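Braston Robotics Open Day: Frequently Asked Questions

April 4, 2024
By the Braston visitor desk 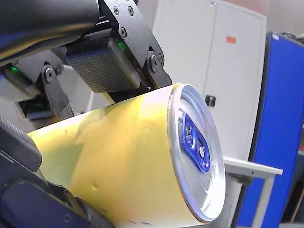 A gripper holding an unopened drink can at the Braston workshop.

We get a lot of the same questions before each open day. The answers below cover the spring and November dates. If yours isn't answered, ask at the front desk when you arrive.

What will I see?

Two demonstrations, one after the other. The first is can handling, where an arm picks up drink cans and sets them down in a tray. The second is parcel sorting, on the Womness line at the back of the building. You can stay for both or leave after the first.

How long does it take?

Each demonstration runs 15 minutes, with time for questions afterward. Most people are in the building for an hour.

Do I need to book?

Yes. Booking is free, but the viewing area is small and we can't let in people without a ticket. Last year we had 1,494 visitors over the two open days, and both were full.

Why cans?

They're cheap, they're all close to the same size, and they show mistakes right away. Squeeze a thin aluminum can too hard and it dents. Hold it too lightly and it slips. Visitors can judge the result for themselves without knowing anything about robots.

How does the gripper know how hard to squeeze?

There is a touch sensor pad on the finger. It's the rectangle with the fine gray mesh, up against the can. It measures pressure where the finger meets the can, and the software uses that reading to tighten or ease off. The demonstrator puts the readings on a screen so you can follow along.

What are the green lights?

They're small LEDs on the sensor housings. Green means the sensor has power and is sending data. If one goes out, the demonstrator stops the arm and checks the cable.

Are the cans full?

Some are and some aren't. The demonstrator mixes them so the arm has to deal with different weights. We don't open any of them during the demonstration, and please don't drink them.

Do the cans get reused?

Yes, until they get too beat up. A can with a small dent or a few scuffs stays in the set. We throw out anything that leaks or won't sit flat.

Can I try it myself?

At the Paredes table, yes. It has a smaller arm with a hand controller, and anyone tall enough to reach the controls can have a turn. The main arm is run by staff only.

Is it safe for children?

Children are welcome with an adult. Everyone stays behind the yellow line while an arm is moving. The arms are set to a slow speed for open days, and there is a stop button on each side of the viewing area.

Is it loud?

The can demonstration is quiet. The sorting line is louder -- ear protection is in the bin by the door, in adult and child sizes.

Can I take pictures?

Yes, in the public areas. Please turn off your flash. The Olora lab upstairs is not part of the visit and can't be photographed.

Is the building accessible?

Both demonstrations are on the ground floor and there are no steps from the parking lot. Chairs are available if you ask when you book.

Is there food?

There's a vending machine and a water fountain in the lobby. Food and drinks have to stay there.

Comments (3)

robinsegg: Went with my two kids in November. They liked the small arm best and didn't want to give up the controller. Bring a jacket, the back of the building is cold.

T. from across the river: Does one ticket cover both demonstrations, or do you book them separately?

Braston visitor desk: One ticket covers both. Just stay with your group when it moves to the sorting line.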